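Table Surfaces, Set 14: Pale Wood
Maruyama workshop, November 2019

Reference gallery of tabletops in light finishes, compiled by Sachiko Furukawa. Sheets are sorted by tone, then by grain. The pale group runs from beige to near white and has a smooth finish.
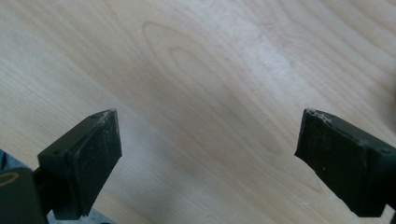

Cathedral grain reads best under low side light - overhead light flattens the loops. Samples in this group are 19 mm thick and 80 cm wide. Darker tones are in Set 15, with the Tarkon desks.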